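Perguntas frequentes: gravação de demonstrações na bancada de dois braços (Ukoseck)

Quem pode gravar?
Operadores que concluíram a formação inicial com Maysoun Hijazi ou Abilio Paredes. A formação inclui 8 episódios supervisionados, que não entram no conjunto final.

Guiar o braço à mão ou por controle remoto?
As duas formas são aceitas. Na condução manual, a mão do operador pode encobrir o objeto nas imagens; para tarefas com os dois braços, recomenda-se o controle remoto.

Quantos episódios são necessários por tarefa?
O mínimo é 250. Tarefas com hastes finas ou folhas pedem cerca de 700, pela variação de posição e de forma.

Como os objetos são dispostos na mesa?
Conforme a ficha da tarefa. Na tarefa das flores, os raminhos de folhas ficam espalhados pelo tampo e mudam de posição entre episódios. 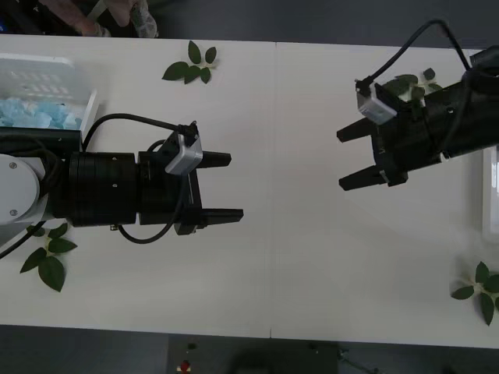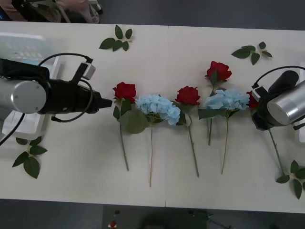 Tarefa das flores: os dois braços e as folhas soltas sobre o tampo branco.

O que invalida um episódio?
Colisão entre as garras, perda de sinal de uma das câmeras ou pausa do operador superior a 4 segundos. Uma pega falha seguida de correção é válida e deve receber a etiqueta "recuperação".

É possível editar um episódio depois de gravado?
Só o corte do início e do fim. Trechos intermediários não podem ser removidos, pois a sequência de comandos perderia a continuidade.

A quem comunicar um desvio de calibração?
A Eilif Eide, antes de gravar o episódio seguinte. Indique o braço afetado e o número do último episódio válido.

Última revisão: 14/12/2023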